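Section 4: Setting Up the Desk and Seating Position

Read this section before you assemble the Tririne adjustable desk in the room where it will be used. Moving the desk after the legs are attached takes two people and can loosen the crossbar.

4.1 Choosing a location

1. Pick a level floor area at least 172 cm wide. Leave space behind the desk for the power cord to hang freely.

2. Check that the wall outlet can be reached without an extension cord. If you must use one, use a grounded cord and do not run it under a rug.

3. Place the desk so that windows are to your left or right. A window behind the screen causes glare, and so does one directly behind your chair.

NOTE: On thick carpet, the leveling feet may sink over the first few days. Repeat step 4 in section 4.2 after a week of use.

4.2 Attaching the top

1. Lay the top face down on a blanket or on the flattened carton.

2. Set the frame on the top and line up the 10 pilot holes. The control box faces the back edge.

3. Start all the screws by hand, then tighten them with the screwdriver from parts bag C. Do not use an impact driver.

4. With a helper, turn the desk upright. Turn the leveling feet until the desk no longer rocks.

CAUTION: Never lift the desk by the top. Lift by the frame only.

4.3 Setting the sitting height

1. Adjust your chair first. Your feet should rest flat on the floor and your thighs should be close to level.

2. Let your upper arms hang and bend your elbows to a right angle. Lower or raise the desk until the surface is just under your forearms.

3. Press and hold button 1 until the display blinks. The height is now stored.

If the desk will not go low enough, raise the chair and use a footrest. The Bramow footrest fits between the legs of every frame size.

4.4 Setting the standing height

1. Stand in the shoes you normally wear at work.

2. Raise the desk until your forearms are level with the surface. Most adults will land somewhere below 123 cm, the top of the travel range.

3. Press and hold button 2 until the display blinks.

CAUTION: Watch the cords the first time you raise the desk. Anything plugged into the wall must have enough slack to reach full height. Keep children and pets clear while the desk is moving.

4.5 Using a desk mat

A mat is optional. It protects the finish from scratches and keeps small items from sliding. Let a newly oiled wood top cure for a full week before covering it.

1. Wipe the top with a dry cloth.

2. Unroll the mat and lay it flat, with the printed label down.

3. Smooth it from the center toward the edges. If the corners curl, weigh them down overnight with books.

Dark gray mat on a reddish-brown wooden top

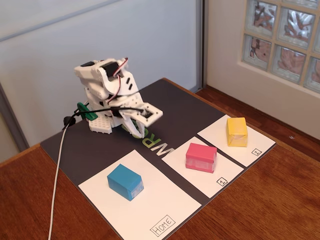
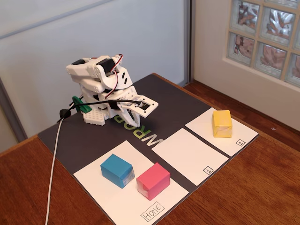

4. Lift the mat once a month and wipe underneath. Crumbs and grit trapped under a mat will mark the wood.

NOTE: Do not use rubber-backed mats on the oiled tops. Some rubber compounds leave a stain that cannot be sanded out.

4.6 Resetting the controller

If the display shows E3 or the two legs stop at different heights, hold the down button until the desk reaches its lowest point and stops. Release the button, then hold it again until the display shows RST. Stored heights are kept.

If the error returns, unplug the desk and contact the Iltitz service desk, extension 344. Have the serial number ready. It is on the underside of the control box.

Section revised 12/19/18 by Sanaa Benjelloun. Replaces the January edition.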